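Gripper loses its hold on the slider when closing zipper bags 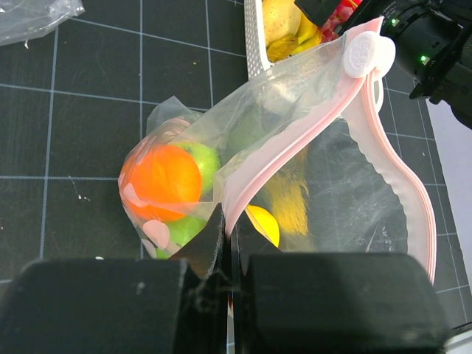 Melaniia Nechyporuk
January 19, 2025

Hi all! I've been teaching a two-arm setup to pack fruit into zipper bags and I love this job, but I have a fault I can't shake. Packing goes great. Then one gripper holds the bag near the mouth, the other goes for the slider, and partway along the closure the force reading drops to zero. The arm doesn't notice. It happily finishes the whole stroke with nothing in its fingers and reports success! Out of 17 tries yesterday, 3 ended that way, and on 2 of those the arm went on to lift the bag and fruit rolled everywhere. I'm running the Plarex controller with stock settings. Is it my grip force, or something else?

Orysia Sirko

Oh, I know this one! Check your fingers first. Smooth fingers get dusty and polished, and thin plastic slides right out. Wipe them with alcohol, let them dry, and try a strip of thin rubber on the inside faces. Please don't just crank up the force – I did that and tore a bag wide open.

The bigger problem is the false "success." On my Plarex there's a grip-lost check, and it was off when I got it. Turn it on and have the arm stop and hold still when it trips. I've had nearly 2,000 closes since then and no more spilled fruit.

Benoît Barbier

Try different bags maybe? Mine worked better with bigger sliders.

Antonina Skoryk

Agree with Orysia on the check. Also look at the angle of your pull. If the mouth sags, the slider has to go around a curve and your straight path drags it sideways. Pull the closure taut between both grippers first, then slide slowly. And keep your hands out while you test restarts! Mine picked up its old path the second I cleared the fault, with my thumb right there.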